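May 21, 2022

Second day on the Fedico amber accord. Weighed out trial 17 again, this time with the labdanum cut to 5 per cent in DPG. The old version was too leathery in the first hour and hid the orange flower. Blotters dipped at the start of the morning and left on the rack by the door.

Benzoin from Borkstead is darker than the November lot and smells more of vanilla pod. Have marked the jar. Don't mix the two. The Mitsotakis-Vlachou cistus is fine, a bit smoky, goes in as it is.

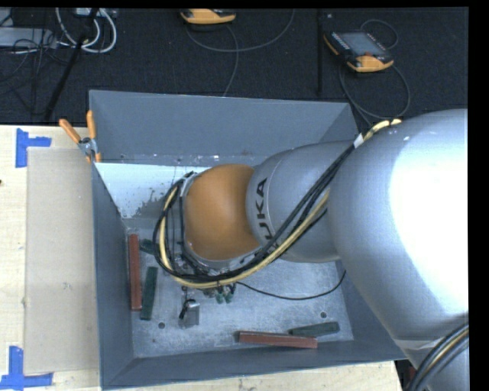 Notebook 5, p. 17

Incense still drops out too early. Tried a trace of myrrh under it, which held it to the afternoon but made the whole thing medicinal. Half that amount next time, and a little more sandalwood.

Wostwood want a price for 3,000 bottles. Can't give one until the base is settled, as the orange flower is the dear part. Told them so by email.

To do: skin test of 17 against 16, filter the macerated batch, order more blotters and ethanol. The small scale drifts when the extractor is on, so use the other one for anything under a gram.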